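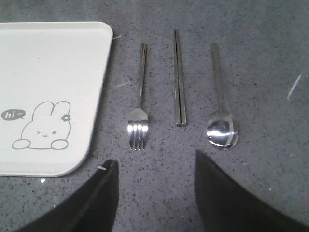 Grullance sells a two-finger gripper kit for small robot arms, with a camera at the wrist and a software package that handles grasp planning. It has been on the Australian market since March. Ans Dierckx, who leads applications engineering for the product, spoke to us about what it will and won't pick up, and why the company spends so much of its bench time on cutlery.

"Cutlery is thin, it's shiny and it lies flat," Dierckx says. "If you can get a fingertip under a fork handle on a hard bench without jamming into the bench, you've solved most of the contact problems a customer will bring you."

The kit's standard table-setting routine uses a tray, a fork, a pair of metal chopsticks and a spoon. Chopsticks were added at the request of a distributor, Tsuchiya, whose catering customers wanted them handled as a pair. Dierckx describes them as the hardest item in the set. Lying together, they are read by the vision software as one object or as two depending on how the light falls along the join. If the software settles on one, the fingers close across both and the pair usually comes up together. If it settles on two, the planner looks for clearance between them and doesn't find any.

"We had a release where it would simply stop and report no valid grasp," she says. "Technically correct. The customer doesn't want to hear it."

The current release lets the operator define a group, so that items lying side by side within a set distance are treated as a single part. The default distance is 2 mm. Dierckx recommends leaving it there unless the parts are heavier than table cutlery.

Reflections are the other regular complaint. A spoon bowl returns a bright highlight that moves as the wrist moves, and earlier versions would sometimes follow the highlight instead of the rim. Ottó Fodor, who wrote most of the present segmentation code, dealt with it by taking several exposures on the approach and discarding whatever shifts between them.

"It costs time," Fodor says. "You add a little to every approach. For a kitchen or a lab bench I think that is acceptable. For a packing line I would tell you to buy something else."

Speckled stone and composite benchtops gave less trouble than he expected. The flecks are small enough to be filtered out, although a glare streak on a polished surface can still be taken for a thin metal part. His advice is to move the lamp before touching the settings.

The fingers themselves are black, and the kit includes one spare pair. They are a wearing part. Grullance asks users to inspect the tips every 400 cycles and to replace them when the edge has rounded off, which in its own testing on hard surfaces happened after up to 21 days of continuous use. Dierckx concedes that the figure will be lower for anyone working on concrete or unfinished steel.

We put the question of setup to Reynaldo Policarpio, who runs the demonstration kitchen at Zolovow, a supplier of aged-care meal equipment and one of the first firms to take the kit. He had it mounted and calibrated in an afternoon. The wrist camera was straightforward. The network configuration wasn't, and he ended up ringing support.

"The manual assumes you've got a fixed address on everything," Policarpio says. "We don't. There's one line about it in an appendix."

Dierckx accepts the criticism. A revised manual is due on Aug 1, 2019, with the network section moved to the front. She would not commit to a date for the feature Policarpio wants most, which is the ability to lift a tray with cutlery already on it. The present fingers open to 126 mm, so a full-size tray has to be taken by its rim, and a raised rim with a rounded corner offers very little to hold.

"You can drag it," she says. "Lifting it level with one arm is a different job. We'd need longer fingers or a second arm, and then it's a different price."

A suction attachment made by Pivow fits the same wrist flange and will lift a bare tray with a smooth face. Grullance doesn't support it officially - the software has no profile for it - but Dierckx confirmed that fitting one does not affect the warranty on the arm mount. The gripper fingers need to come off first, and the wrist camera has to be recalibrated when they go back on.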